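3장. 클라투라(Clatura) 재고 앱, 첫 설정하기

앞 장에서 계정까지 만드셨죠? 이제 제가 제일 좋아하는 부분이에요. 저는 간식 코너를 작게 꾸려 놓고 처음 이 앱을 깔았는데, 그날 저녁에 품목 44개를 다 넣고 혼자 뿌듯해했답니다(조금 과했죠).

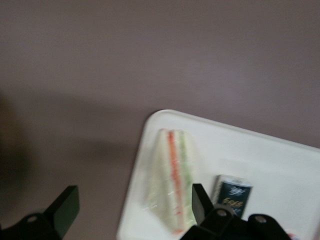
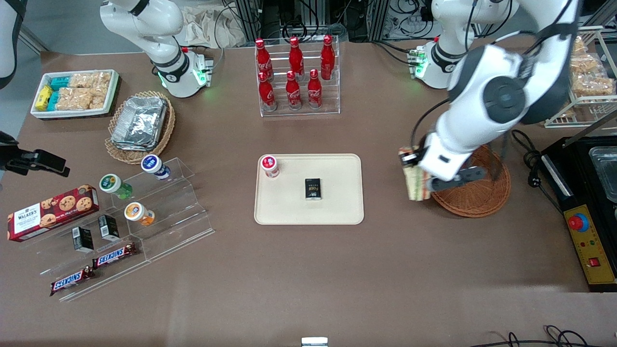

그림 3-1, 3-2. 흰색 쟁반(위)과 간식·음료가 놓인 갈색 작업대(아래)

시작하기 전에 휴대폰을 와이파이에 연결해 주세요. 첫 동기화 때 343MB를 내려받거든요. 저는 그걸 모르고 버스에서 눌렀다가 한참 후회했어요.

1. 앱을 열고 오른쪽 위의 톱니바퀴를 누른 다음 '새 보관 장소'를 고릅니다.

2. 장소 이름을 적습니다. 저는 '작업대', '냉장고', '창고 선반'처럼 짧게 써요. 길게 쓰면 목록에서 뒤가 잘려 보이더라고요.

3. '품목 추가'를 누르고 바코드를 비춥니다. 삑 소리가 나면 이름과 용량이 자동으로 채워져요. 바코드가 없는 물건은 '직접 입력'으로 넘어가세요.

4. 수량을 넣고 단위를 고릅니다. 음료는 '병', 샌드위치는 '개'로 해 두면 나중에 합계 보기가 편해요.

참고: 단위는 저장한 뒤에 못 바꿉니다. 잘못 골랐으면 품목을 지우고 다시 만드셔야 해요. 저도 우유를 '봉지'로 저장해서 두 번 일했어요.

5. 소비기한을 입력합니다. 샌드위치처럼 금방 먹어야 하는 건 꼭 넣어 주세요! 과자나 탄산음료는 월까지만 적어도 저장이 돼요. 3월이면 '03'만 누르시면 됩니다.

6. 알림 시점을 정합니다. 기본값은 7일 전이고 최대 14일 전까지 늘릴 수 있어요. 냉장 식품은 하루 전으로 따로 맞추는 게 좋습니다.

주의: 알림을 '전체 끄기'로 두면 개별 품목에 맞춰 둔 알림까지 같이 꺼집니다. 다시 켜도 예전 설정은 돌아오지 않으니 잠깐 조용히 하고 싶을 때는 '일시 중지'를 쓰세요.

7. 같이 관리할 사람이 있으면 '초대'에서 링크를 보냅니다. 저는 리화 송 님이랑 라디 에피옹 님을 초대해서 쓰는데, 누가 몇 개를 꺼냈는지 기록이 남으니까 서로 물어볼 일이 확 줄었어요. 보기만 할 사람은 권한을 '읽기'로 바꿔 주시고요.

8. 마지막으로 '저장하고 동기화'를 누릅니다. 화면 아래 막대가 끝까지 찰 때까지 앱을 닫지 마세요.

막대가 중간에 멈추면 와이파이를 껐다 켜고 8번만 다시 하시면 됩니다. 그래도 안 되면 '설정 > 도움말 > 기록 보내기'를 눌러 주세요. 쓰던 목록을 파일로 옮겨 오는 방법은 4장에 적어 두었어요.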